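Equipment Review: The Tudano Two-Sided Sponge and the Single-Bowl Sink Station
Hudevport Residential Services, Household Supplies Series
September 2023

Hudevport Residential Services maintains 136 furnished apartments, each of which is supplied with a basic set of kitchen goods before a new resident moves in. Items in that set are reviewed before they are reordered in quantity. The present review concerns the Tudano two-sided sponge, which was proposed as a replacement for the cellulose cloths supplied until last year. It also considers how well the sponge suits the single-bowl sink station now fitted in most of our units, as the two will be used together every day.

The review was carried out by Keisha Wojcik of the Supplies Office. Her findings were compared with written comments received from residents during the trial. Our office purchased all sponges at the regular price, and the supplier was not shown a draft of this text.

Scope

The sponge was judged on grip, cleaning performance, rinsing, drying and length of service. Only ordinary tableware was considered: plastic plates, bowls and cups of the kind provided in the apartments. Baking pans and cast iron were left out, and a separate review of scrubbing tools is planned for October.

Grip and Handling

The soft side of the sponge is yellow and open-textured, with a thin green scouring layer bonded to the back. The body gives easily when squeezed and returns to its shape within a moment or two. Residents with limited hand strength reported that it could be held at one end without slipping, and several preferred it to the cloth for this reason. The rounded end is helpful along the inside curve of a bowl.

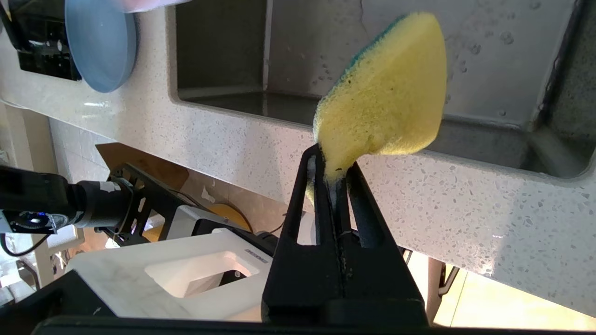 Some reviewers found the sponge slightly too thick for narrow drinking glasses. It can be folded, but the scouring layer resists the fold and tends to spring open again. A thinner version is listed in the supplier's catalog and may be a better choice for households that use tall glasses often. For plates and shallow bowls, the standard thickness is preferable, as it keeps the fingertips clear of the surface being washed.

Cleaning Performance

On plastic tableware the soft side was sufficient for nearly all food residue, including dried oatmeal and tomato sauce left for an hour. Oil required a second application of detergent, although this was equally the case with the cloth. The scouring side removed baked cheese quickly. It also left fine marks on one glossy plastic plate, and we advise that it be kept away from colored tableware altogether. The printed wrapper gives this advice in very small type on the back, where few people will look for it.

The sponge holds a generous amount of detergent. A single small dose was enough to wash a place setting for two, and reviewers who added more spent considerably longer rinsing.

The Sink Station

The sink station consists of a deep, square stainless-steel basin set into a speckled quartz countertop, together with a chrome gooseneck faucet operated by a single lever. It was selected by our former design contractor, Villanueva, and has been in service long enough for a fair opinion to be formed.

Its main strength is room to work. The high spout leaves ample clearance for turning a dinner plate under the water, and the depth of the basin keeps most splashing below the level of the counter. The lever can be set to a thin stream, which is adequate for rinsing and is what we recommend to residents who are careful about water use.

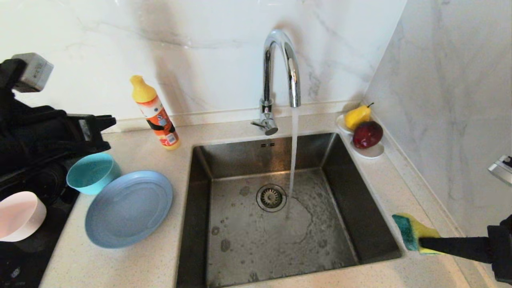 Counter space beside the basin is more limited. Once the detergent and a few dishes have been set down, little remains for a drying rack, and residents who wash by hand after every meal have asked whether a rack could be placed over the basin instead. The Supplies Office regards this as a reasonable request. Two over-sink racks are under consideration, and a decision will be announced with the next supply list.

The brushed finish of the basin conceals light scratches well but shows water spots. Wiping it down with the soft side of the sponge, well wrung out, was effective in all trial units. The scouring side should not be used on the steel. The strainer basket should be emptied at the end of each wash, and residents should take care that sponge fragments are not left in it.

Rinsing, Drying and Length of Service

The sponge rinses clean under a thin stream if it is squeezed several times. Drying is its weakest point. Left flat on the counter it was still damp the following morning; stood on its edge, it dried overnight. Sponges stored flat developed an odor within roughly 2 weeks, whereas those stood on edge remained acceptable for longer. A simple holder would resolve the matter – we would urge the supplier to include one.

Separation of the scouring layer was reported in a small number of cases, always at a corner and always late in the life of the sponge. The cloths it replaces frayed sooner.

Cost and Supply

The proposed order is for 1786 sponges, to be delivered to the central store and issued with the standard kitchen set. The unit price is higher than that of the cloth. Vorkgate, our present distributor, has confirmed that the item can be supplied in plain cartons without individual wrapping, and we have asked that the care advice be printed on a card in a readable size.

Assessment

The Tudano two-sided sponge is approved for general supply, subject to the provision of the care card. It is comfortable to hold and performs well on everyday tableware. Residents are asked to stand it on its edge after use and to reserve the green side for uncoated cookware.

The sink station is rated satisfactory. Its basin and faucet are well matched to hand washing, and the shortage of adjoining counter space can be eased with a suitable rack. 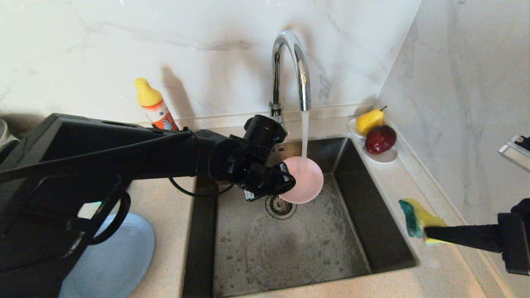
Arlo Yazzie wrote in response that he agreed with the finding on drying but would have liked the review to say more about replacement. In his kitchen the sponge had been changed on a fixed day each month, whatever its condition, and he had never noticed an odor. He also asked whether residents who preferred the old cloths could continue to receive them.

The Supplies Office replies that cloths will remain available on request while stock lasts. A suggested replacement interval will be added to the care card.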